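Dondetau Shared Workshop — Members' Forum
Board: Projects in Progress
Topic: Two-arm sorting table, Bay 5: gripper and programming questions
Status: Open

Posted by: s_mittal
Member, Bay 5 project lead

This topic is opened in accordance with the workshop's project guidelines, which ask that any build occupying a bay for longer than a month be reported to members. The project is a two-arm sorting table. Its purpose is to pick up ordinary groceries from a flat surface and place them in a container without bruising them. Rekha Bhatt and I are responsible for the build, and either of us may be contacted through the forum.

The arms were purchased second-hand and arrived without their original controller. The replacement controller is an Arkavero unit, which was installed in March. Both arms now respond to the same program, although the second arm is currently used only to test that the two can share the space safely.

We are seeking advice on the following matters. The first is finger padding. The bare fingers hold well on hard items and poorly on anything with a smooth skin. The second is the order in which items should be collected. At present the program takes whichever item is closest to the arm's resting position, and members who have watched a run have questioned whether this is sensible.

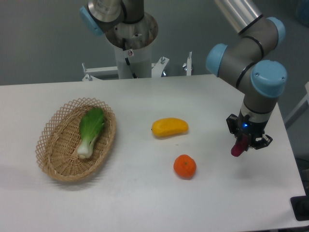 Produce was chosen as the test material on grounds of cost and availability. It also presents the program with a range of shapes. A tangerine will roll if it is touched off centre, a mango has a long side and a short side that must be told apart, and leafy vegetables behave differently at each end. Used items are placed in the compost bin or taken home, and none is returned to the kitchen shelf.

Replies are requested before the next members' meeting so that any purchases can be included in the monthly order.

Posted by: povwood_parts
Member

Thank you for the report. On the subject of padding, I would recommend thin silicone sheet, cut slightly larger than the contact face and glued at the edges only. It is sold at most kitchen supply stores as baking mat. Foam will grip well for the first week and then tear, and pieces of it will end up in the finger joints.

I would also ask that the grip force be recorded for each item. A setting that suits a mango will not suit a ripe tomato, and the figures would be useful to other members.

Posted by: laneway_lathe
Member, Safety Group

I have no objection to the project, but I have a concern with the way it is being run. The bay was in use on two evenings last month with the side gate open. The posted rule is that the gate remains closed whenever an arm is powered, whether or not it is moving. Slow speed is not an exemption.

I would ask the project leads to confirm that the emergency stop can be reached from both sides of the bay.

Posted by: r_bhatt
Member, Bay 5

The concern is accepted. The gate was left open while we adjusted the first arm, and that should not have occurred. A switch has since been fitted so that the arms will not receive power unless the gate is closed. The emergency stop can be reached from the aisle side only. A second button has been ordered and will be fitted on the window side. Until then the bay will be operated by two people, one of whom will remain at the existing button.

With respect to silicone, we tried a self-adhesive version and it peeled at the fingertips. We had not considered gluing the edges only. We will try this.

Posted by: londono_street
Member

I disagree with the previous advice on silicone. It collects dust quickly in a room shared with woodworkers, and once dusty it is no better than bare metal. Bicycle inner tube is cheaper, can be wiped down with a damp cloth and is available in quantity from the Londoño repair counter, which gives away punctured tubes on request. I used it on a smaller gripper for two years and replaced it once.

As to the picking order, I would leave it alone. The closest item is the quickest item, and the rule is easy to explain when something goes wrong.

Posted by: povwood_parts
Member

Inner tube leaves black marks on pale fruit. That may be acceptable for a test, but the stated purpose of the build is to handle groceries that somebody will eat.

I also cannot agree about the order. Heavy and firm items should go into the container first and soft items last, as any person packing a grocery bag would do. If the closest item is a peach and the next is a turnip, the present rule will place the turnip on the peach.

Posted by: londono_street
Member

The marks can be prevented by washing the tube in dish soap before it is fitted. I accept the point about the turnip.

Posted by: s_mittal
Member, Bay 5 project lead

Both padding materials will be tested. Silicone will be fitted to one arm and washed inner tube to the other, and the same items will be offered to each. Grip force will be recorded as requested. Sawdust is a fair consideration — the bay is downwind of the band saw — and we will leave the pads uncovered between sessions so that the comparison reflects normal conditions.

On the order of collection, we will add a firmness ranking to the item list. The program will take firm items first and will use distance only to decide between items of the same rank. This will make each run longer. In our view the delay is acceptable.

Posted by: kettle_and_wrench
New member

I would like to ask whether members without programming experience may take part. I have worked in a produce department for seven years and could assist with the firmness ranking. A mango, for example, would need to be ranked by ripeness, as a hard one and a ripe one should not be treated alike.

Posted by: r_bhatt
Member, Bay 5

Your assistance would be most welcome, and no programming is required. The ranking is kept in a plain spreadsheet. Please complete the powered equipment orientation at the front desk before your first visit to the bay.

Posted by: laneway_lathe
Member, Safety Group

I inspected the gate switch this afternoon and it operates correctly. The bay may continue under the two-person arrangement described above. Please post here when the second button has been fitted, and I will arrange a further inspection.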